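Speaker notes - "The Long Way Down to Suvdale: reading war novels for the boring parts"
Library evening series, talk 3
Print large. Last time I read the wrong page twice and had to pretend it was a refrain.
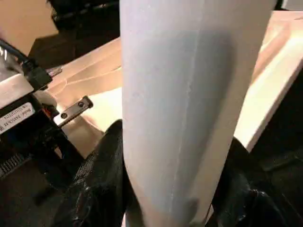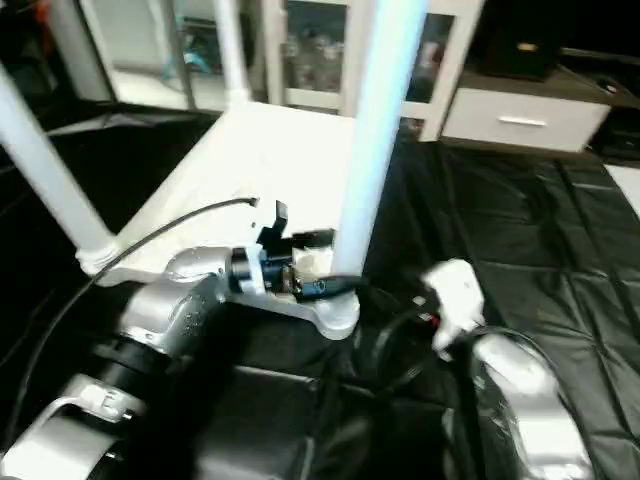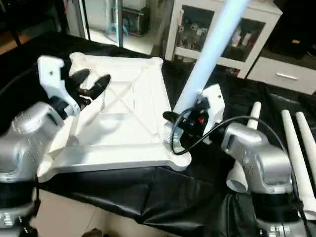

BRADNESS, April

Opening. Wait for the chairs to stop. Thank the library, thank the people who came in from Escobedo, mention the parking before somebody else does.

Start with the question I get at every one of these: why read a novel about a supply depot? The book is "The Suvdale Road." It runs 441 pages and the first shot is fired on page 400. Pause there. Some people will laugh and some will quietly decide to leave at the break.

Hold up the copy. Show the cover, with the fighter plane on it. There is no fighter plane in the book. There is one transport, which breaks down, and a mule. I assume the mule tested poorly.

The setup, quickly. Winter, the last year of the war, an invented valley in the Italian mountains. A truck company is told to keep one road open between the railhead and the village of Suvdale. The narrator is the company clerk, who never gives his name and is very careful about everyone else's rank. He types. He counts blankets. He falls in love, by mail, with a woman who works in the records office and keeps sending his forms back.

Read the first returned form aloud (yellow tab). Don't do the voice. I did the voice in Escobedo and a man in the second row asked if I was all right.

Point one: the love story is made of paperwork. Her first note is a complaint about his carbon copies. By the middle of the book she is correcting his spelling in pencil, which he takes as encouragement, and he is right to. They meet once, for 20 minutes, on a railway platform, and spend most of it discussing a missing crate. I have read a good many wartime romances where people embrace in front of burning buildings. None of them got to me like the crate.

If the room is warm, read the platform section (blue tab). If the room is cold, summarize and move on.

Point two: the trucks. The author plainly loves them more than the people, and the book is better for it. There is a long chapter about a cracked gearbox. I skipped it the first time. The second time I read it properly and saw that the driver who fixes the gearbox is also deciding whether to report his friend, and that he gets to the answer at the same time he gets to the last bolt. It never says so. You have to be paying attention to the bolts.

Ask: has anyone here skipped a chapter in a novel and later gone back? Let two or three people answer. Not more. The whaling book will come up. Nod.

Point three: what the novel gets wrong. There is always somebody in the audience who knows about trucks, so get in first. The company seems to have an endless supply of tires. The snow melts in a single night because the plot is in a hurry. And the colonel talks like a man in a movie made twenty years later. I forgive the snow. I do not forgive the colonel.

Water.

The comparison. Prolar Press brought out a companion novel, "Night Freight," and people tend to prefer it. Same valley, same winter, told by a pilot who flies over the road and thinks it looks easy from up there. It has more explosions and a much better dog. I think it is the weaker book, but say this gently, as the reading group picked it for next month and I have been asked to be supportive.

Read the two descriptions of the bridge back to back. The pilot gives it one line. The clerk gives it four pages, including the cost of the timber. Ask which bridge they would rather cross.

The ending. Do NOT give away the crate. Say only that page 400 arrives, the shot is fired, and the clerk records it in the log between a delivery of lamp oil and a request for socks. Read that entry (red tab), then close the book. Leave a silence if I can stand it.

Questions. Likely ones:

Is it based on a true story? The afterword says partly, and then declines to say which part.

Is there a movie? No. See colonel.

Which should I read first? The clerk, then the pilot. If you only have a weekend, start Friday and skip nothing, gearbox included.

The library has two copies and I am holding one of them. Return it to the front desk before going home this time.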